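Carpet, spills and the other things you swore you'd never have to learn

The house came with carpet in every room except the laundry, where it would have made sense to have something soft to kneel on while swearing at the trap. I have had years to get to know it. What follows is everything I'd tell a friend who rang in a panic with a glass of red in the other hand.

Blot, don't rub

You know this one. Everybody knows this one, and everybody still gets down on all fours and scrubs like they're trying to start a fire. Rubbing pushes the spill deeper and roughs up the pile, so even when the colour comes out you're left with a fuzzy patch that catches the light forever. Fold an old white towel, press down with your heel, lift, find a dry bit of towel, do it again. Work from the outside in. White towels only. I once used a maroon one and had two stains for the price of one.

Plain water first

Cold, and not much of it. Most fresh spills (tea, juice, cordial, the dog's opinion of the new biscuits) will come up with cold water and patience. If water doesn't do it, a quarter teaspoon of clear dish liquid in two cups of lukewarm water usually will. People go wrong with the soap. They put in a good squirt, the carpet feels lovely, and a month later there's a grey blotch where the leftover detergent has been quietly collecting everybody's feet. Rinse with plain water and blot again. Then rinse once more, even though you're bored.

Test your mixture somewhere hidden before you use it on wool. Inside a wardrobe is good. Behind the couch is also good, until you rearrange the furniture.

Candle wax

Put a bag of ice on it for 60 minutes, then crack it and pick off what you can with the back of a butter knife. For the rest, lay a brown paper bag over the spot and run a warm iron across it, no steam, moving all the time. The wax comes up into the paper. Don't park the iron and go and answer the door. Synthetic pile melts, and the shape it melts into is exactly the shape of an iron, which makes it hard to blame the kids.

Dents from furniture

Ice cubes again. Sit one in each dent, let it melt, leave it overnight and tease the pile up in the morning with a fork. My neighbour Jytte Hauksdóttir uses a dessert spoon and will hear nothing said in favour of the fork. Her carpet looks better than mine, so make of that what you will. On timber floors with carpet laid straight over them, go easy with the water.

Vacuuming

Slower than you think. I used to do the lounge in the time it took the kettle to boil, and all I was doing was giving the dirt some exercise. Two slow passes one way and two across will get more out than ten minutes of charging about. Empty the canister before it's full. Turn the machine over now and then and cut the hair off the roller with nail scissors. My old Kerov stopped picking up anything at all last August and I had priced a replacement, a Güler, at a figure I won't repeat, before I looked underneath and found enough hair to knit a second dog.

Bicarb

Good for smells, less good for everything else it gets credit for. Sprinkle it on dry carpet, leave it overnight, vacuum it off. Use a light hand. A whole box will clog the filter and leave a chalky line along the skirting boards. I've read 3,546 claims for what bicarb can do and I believe three of them.

Fading

Big windows are wonderful and they will eat your carpet. Blues and greens seem to go first at our place. You can't put colour back, but you can slow it down: draw the curtains through the worst of the afternoon, shift the rug and the armchair every few months so the fading evens out, and if you're laying new carpet, ask for an offcut and leave it on the sill over summer. Better to find out with a scrap. Sheer blinds help more than I expected them to. Ours cost 300 dollars for the whole back wall, and I complained about it for longer than it took to put them up.

Before you hire a machine

Do the vacuuming first, properly, or you'll be making mud. Open a window. Go over each strip again with the water turned off, to pull out as much as you can, and keep people off it until it's dry. Socks count as people. 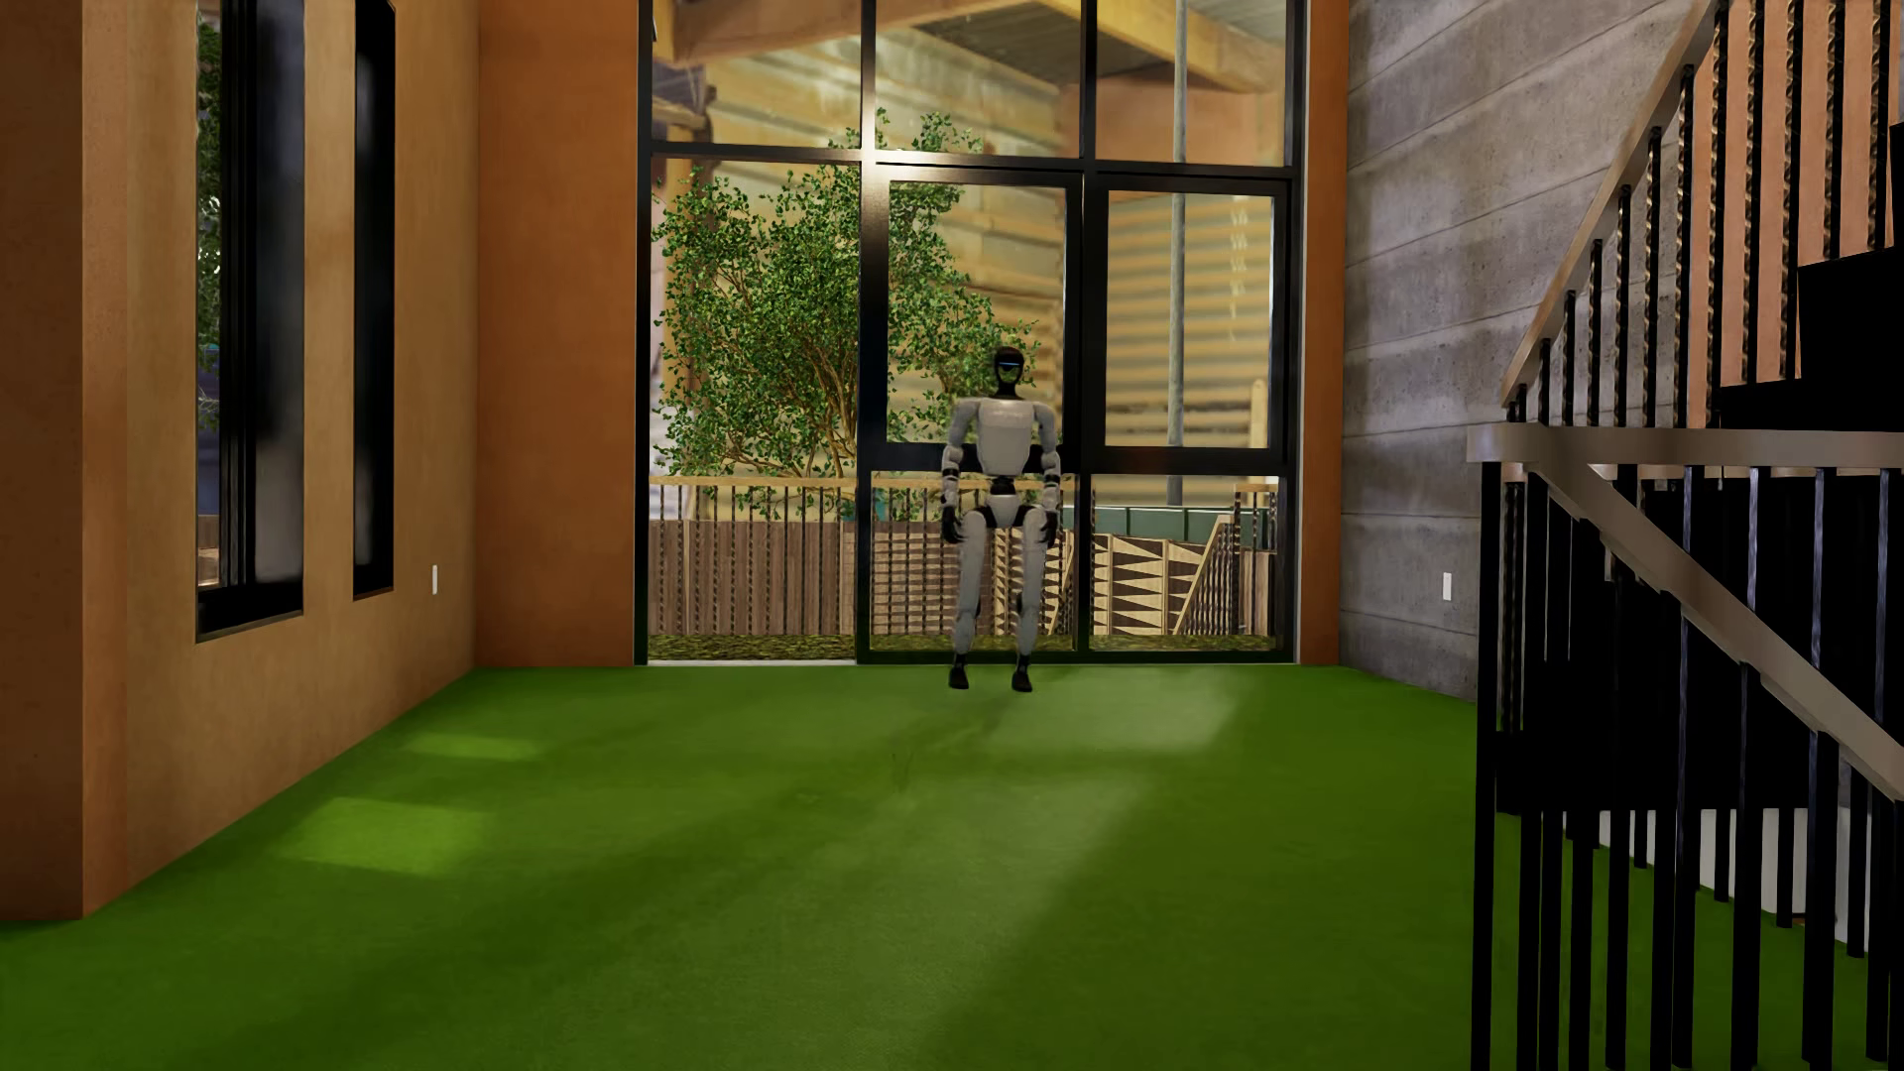

And keep the leftover carpet when the layers go home. Roll it with the pile facing out, tie it loosely and store it somewhere dry. You'll want it for the patch by the door.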